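Jarnwood Household Tasks Project
Progress report to the Pakutance Fund
22 Apr 2020

1. What we promised for this period

In our last report we said that we would move from picking up objects to opening and closing them. The fund asked us one plain question: can a machine do a small kitchen chore today, without a person standing near to help it? Our answer for this period is "in part", and we try to explain below which part.

We chose bottles. A person opens a bottle without thinking, but for a machine it is a hard task, as one hand must hold the body and the other must turn the cap. If the first hand holds too weakly, the bottle turns together with the cap. If it holds too strongly, thin plastic bends and the cap sits crooked.

2. Work on the bench

The two-arm bench at Utell is now in daily use. We keep several bottles on the table at the same time, together with other things that do not belong to the task, because a real kitchen counter is never clean. The arms must reach the correct bottle and leave the others in peace.

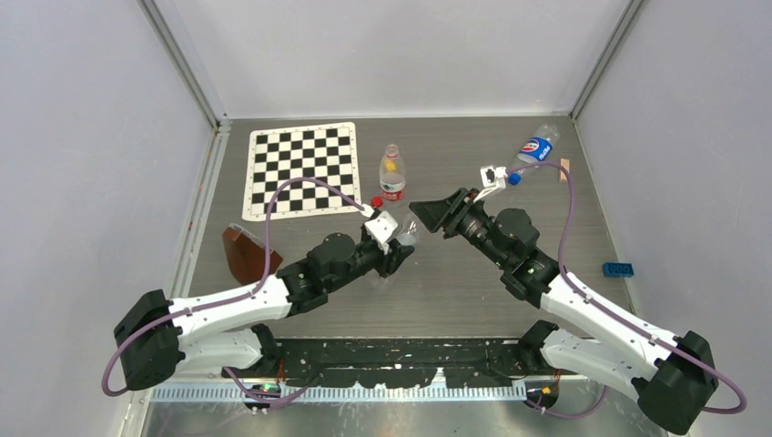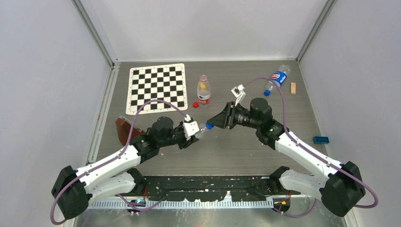 Two bottles with caps of different colors, both on the same bench.

In this period we made 359 attempts in total. We count an attempt as good only if the cap is fully off, the bottle has not fallen and no person has touched anything. By this rule, the machine is good enough with firm bottles and short caps. It is still weak with soft bottles, and it is poor when the bottle lies on its side and must first be lifted. We had hoped to report a better result for this last case, but we prefer to give it as it is.

Speed is the other problem. A person needs a few seconds. Our arms need much longer, mostly for finding the edge of the cap and for trying again after the fingers slip. For a person who cannot use the hands well, a slow helper may still be useful. For a shop floor it is not yet useful, and we told this openly to Bashir, our partner for the packing trial.

3. Changes to the plan

We ask to move the packing trial to August. The work until then will go to the grip force and to lifting bottles that lie down. We also want to change the finger pads after every 100 attempts — the old pads became smooth and this made our earlier results look worse than they should.

4. Money

Of the equipment budget, 4,000 dollars is not yet spent. We ask permission to use it for finger pads, spare cables and one more set of grippers. No additional money is requested.

5. Next steps

For the next report we will test 5 types of bottle which the arms have not met before, and we will give the result for each type separately. We will also start with closing the cap again. In our first tries the thread was often crossed, and we do not yet know if this comes from the angle of the wrist or from the way the cap is held. The full table of attempts can be sent to the fund on request.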